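Hulside desk with cable hole, my review after one summer and a bit more

Oct 20, 2024

I bought the Hulside desk in June from the web shop Gulleo. I paid 300 dollars for it, delivery included, and it came in two boxes, one with the top and one with the legs. I want to write this review because when I was searching I found only short comments like "nice desk" or "broken corner, returned it", and these did not help me to decide.

First the assembly. I did it alone in one evening. There are 20 screws and one small key, and the key is bad, the corners of it became round before I was finished. Please use your own tool if you have one. The instruction paper has only drawings, which is okay for me, but drawing number four shows the legs from the wrong side and I had to take two of them off again. The holes for the screws were all in the right place. This was not so with my old Bawa table, where I had to drill two new ones.

The desk stands well. My floor is old and not straight, and the feet can be turned to make them a little longer, so after ten minutes there was no more moving. When I type fast the screen does not shake. When my printer is working on the same desk, it shakes a little.

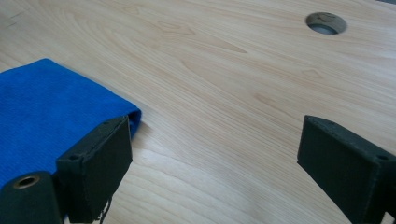 Cleaning was my biggest question before I bought it, as I drink a lot of coffee and I am not so careful with the cup. The shop page says to use a soft cloth and no strong cleaner, and I follow this. I like best a ribbed cloth, like the blue one lying on the wood here. The surface is smooth and crumbs come away easily. What I like less is the shine. With the lamp on the ceiling there is a bright band over the wood, almost white, and if you read paper documents at this desk you will move them to the side. I now use a small lamp from Zekis in the evening and turn the ceiling one off.

The color is lighter than I expected from the shop pictures. I thought it would be more like honey, but it is a pale beige and only the grain is darker. After some days I liked it more than what I had ordered in my head. The grain has long curves and small knots, so it does not look boring. A pale top also shows fine dark marks, and you should think about this if you write with pencil like me.

The cable hole is round and cleanly cut, but it comes without a ring or cover. The edge inside is raw and darker than the top. I would prefer a cover in this price class, because small things can fall through. I have lost two pens and one eraser this way. For the cables it is fine, and my thick power plug goes through without force.

I wrote to Gulleo and asked if they sell a cover. The answer came after three days and was friendly, but they do not have one. They said maybe next year.

Would I buy it again? Yes, for working with a computer. For drawing or sewing I would look for a top with less shine. I give four stars from five, and the missing star is for the key and the cover together.

206 people found this review helpful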